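# What lies beneath the patio

I have now watched a film of my own drains twice, once with the engineer and once on my own with a cup of tea, and I'd happily watch it again. My partner would not. But we're buying a terraced house in Punville that has stood for more than 80 years, and after what happened at our last place (a Sunday lunch, a downstairs loo, let's leave it there) I wasn't signing anything until somebody had put a camera down the pipes.

The ordinary house survey had one line on the matter. It said the surveyor had lifted a cover, seen water moving and recommended "further investigation". I rang three firms. One never called back, one wanted to sell me a full reline before seeing a single pipe, and the third was Boateng, over in Prulbridge, who charged £85 for the visit and told me to make sure both covers could be got at. That meant asking the sellers to shift a very large pot of bamboo, and they were lovely about it.

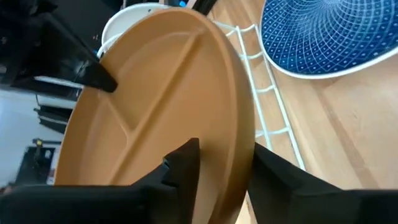
*Divided plate with three compartments.*

The kit is smaller than I'd pictured. There's a reel of stiff cable, a camera head with a ring of lights on it, and a screen in a case that sits on the grass. The engineer fed the cable in by hand from the back cover and read out the distances as she went, and I crouched next to her asking questions like a child at an aquarium. What's that? A joint. What's that? Also a joint. What's THAT? Wet wipe.

So, old clay pipe. It comes in short lengths, and every place where two lengths meet is a place where things can slip a little or let a root in. Ours has a lot of joints, and most of them looked fine, even to me.

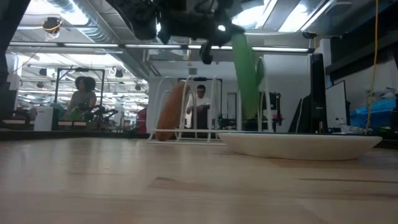

The trouble started under the patio. Four joints in a row had fine roots hanging through them, like wet hair, and at the last of those the pipe had dropped just enough to hold a puddle. You could see the lens go under and come up again! She stopped there, went back and forth a few times and marked the spot on the slabs with chalk, using a locator wand made by Trinar that beeped faster as she got close. I was allowed a go with the wand. It was the best bit of the whole house purchase so far.

The report came by email the next evening, with stills, a sketch plan and a grade for each defect. Root cutting first, then a patch liner over the dropped joint, with no digging unless the liner won't take. I sent the lot to our solicitor, who sent it to theirs, and after a fortnight of silence the sellers agreed to knock the cost of the work off the price.

I mentioned all this in the magazine's newsletter in March and the replies poured in, nearly all of them about roots.
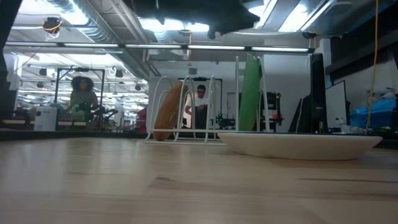

One reader wrote to say she'd had hers cut out twice before anyone suggested lining the pipe, and that I should ask for a second film once the work is done, "because otherwise you're paying for somebody's word". She also wanted to know whether I'd checked if the run was shared with next door.

I hadn't. It is, for the last stretch before the road, and that part belongs to the water company. The dropped joint is on our side of the line, of course. The bamboo, I'm told, is going with the sellers.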